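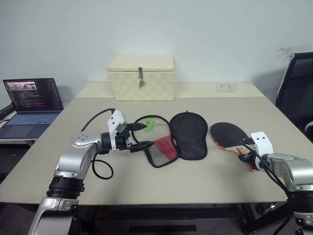 Auður Blöndal asked, before we had even got through the hellos, whether the group was going to keep quoting the battery figure on the box of the Pleltell watch or finally put down one of our own, and since everybody had an opinion on that the chair gave up on the printed order and we started with item 3.

WEKBRIDGE WEARABLES GROUP
Minutes of the July meeting

Started 6:30 p.m. Apologies were received by email and read out. The June minutes were accepted with one correction: the strap that gave somebody a rash was silicone and not leather, as written. Sorry about that, and thank you to the person with the rash for being so nice about it.

3. Watch battery log (taken first)

What a great set of results this was. Members have been wearing the Pleltell watch day and night and writing down when it came off the charger and when it died. The longest run anyone has reported is 68 hours, with the always-on screen off and sleep tracking on. Auður wanted it noted that this was her second try and that on the first one she forgot to write down the start time, so that run doesn't count.

There was a long and very good discussion of why the runs differ so much. Things people brought up:

Always-on screen. Everyone who turned it off got a longer run. No surprise, but it was nice to see it in our own log.

Workout tracking with GPS. Two of our runners said an evening run takes a big bite out of the charge. One of them has started leaving her phone at home, so the watch has to do all the location work itself, and she thinks that matters more than the length of the run. She is going to try the same loop both ways and bring the log to the next meeting.

Notifications. One member gets every message from three family group chats on his wrist. He agreed to mute two of them for a week in the interest of science. (He did not say which two.)

Software version. Half the room had taken the latest update and half hadn't. We can't tell from what we have whether it changes anything. It was suggested that we write the version number at the top of each log sheet from now on, and that was agreed right away.

On Auður's original question, it was decided that the group page will list our own readings with the settings next to each one, and will leave the box figure off. She asked that we list the short runs too, including the ones people are a little embarrassed by. Agreed, with real enthusiasm. A log that only has the good days in it isn't much use to someone trying to decide whether to buy one.

Action: Auður to type up the log and put it on the group page. Everyone else to send her their sheets, and to please write legibly.

1. Welcome and news

We had new faces, which is always a treat. One came with a fitness band so old that several of us had to be shown how the clasp works. It still counts steps and still holds a charge through the day, and the owner sees no need for a new one. There was a warm round of applause for the band.

The library has confirmed that we can have the upstairs room through the fall. The projector there has the older cable, so if you are presenting, bring an adapter or ask on the mailing list for a loan.

2. Survey

The survey we ran with the other wearables groups in the region has closed with 2137 replies. That is far more than we expected and a huge thank you goes to everybody who passed the link around. The raw answers have been shared with each group, with names and email addresses taken out.

A first look at them took up a good part of the evening. The question that got the most lively answers was the open one, "What made you stop wearing a watch or band you used to like?" Plenty of people blamed the battery, as we would have guessed, but the strap came up over and over as well. Straps that crack at the pin hole, straps that come in one length, straps that can only be bought from the maker. We hadn't planned to look at straps at all this year and now most of the room wants to.

Another thing that jumped out was charging cables. People own a drawer full of them and none fits the next watch. One reply, read aloud because it was so good, came from somebody who had driven home from the airport to fetch a charger and missed the flight.

Some caution was urged about the survey. The people who answered are people who like this stuff enough to click the link. A member with a background in polling asked that any page we write from it say so near the top, and she offered to draft the wording. Gladly accepted.

Action: read the open answers before the next meeting. They have been split up alphabetically by town so that no one has to read all of them.

4. Loan box

The loan scheme is doing wonderfully. The Branden band and the Ingvarsson watch have both been out every week since spring, and we now have a waiting list for the Ingvarsson. It was asked whether two weeks is too long for a loan. After some back and forth we kept it at two weeks — the first few days are mostly taken up with getting it paired and finding a comfortable hole on the strap, and you learn the most in the second week.

Please, please do a factory reset before you return anything. The last borrower of the Branden received somebody else's bedtime reminders for four nights and was too polite to mention it.

The Ingvarsson is also due a new strap. The group fund will pay up to 20 dollars for one. A fabric strap was the favorite, and a member who sews has offered to make a second one in a longer length so that it fits more wrists. We loved this idea. If it works, the pattern will go on the group page for anybody to use.

Question from the floor: could we add something for kids? A couple of parents would like to try a children's watch before paying for one. The main worry was the location sharing and who can see it. It was left that the parents will put together a short list of what they would want to know, and we will look at models after that.

5. Step counts

This was meant to be the short item and it ran longest, which says a lot about this group. A member wore the Branden band on one wrist and her own Pleltell on the other for a full Saturday-style errand day (groceries, the hardware store, a walk with the dog). One gave 2788 more steps than the other by bedtime. The Branden was the higher one.

Lots of theories! The Branden was on her right hand, and she is right-handed, so it may have been counting things like stirring and brushing the dog. The Pleltell may miss steps when she pushes a shopping cart and her arms aren't swinging. It was pointed out that we have no true count to hold either of them against, so all we can say is that they disagree.

What we would like to do next is a counted walk. One person walks the path by the river with both devices, a second person walks alongside with a hand clicker, and then they swap wrists and go back. A few of us were ready to go out and do it right there and then, but it was raining. Volunteers signed the sheet by the door. Wear whatever shoes you like, but wear the same ones both ways.

Auður asked whether the walk should include a stretch with a stroller or a cart. Yes, if someone can bring one. A stroller has since been offered.

6. Questions and help corner

Watch won't pair after getting a new phone: unpair it on the old phone first if you still have it. If you don't, a reset from the watch menu should do it, but you may lose whatever hasn't been backed up. Two members stayed behind to help with this.

Sleep tracking says "awake" whenever the cat gets on the bed: several people have the same complaint, with cats and with husbands. No fix was found.

Scratches on the screen: opinions divided between film protectors and just not caring. The people in the second group seemed happier.

Can you wear it in the pool? Check the rating for your own model, rinse it afterward and lock the touch screen before you get in. A hot tub is a different matter and the makers' guides we had at hand all advise against it.

7. Any other business

A member is giving away a charging stand, free to whoever picks it up. It fits the older Pleltell only.

The mailing list will move to a new address in August. You don't need to do anything, but do look in your spam folder if it goes quiet.

Snacks next time: the person who brought the cardamom rolls has been asked, by pretty much everyone, to bring them again.

Closed at 8:50 p.m. Straps will be the first item at the next meeting, so bring your broken ones.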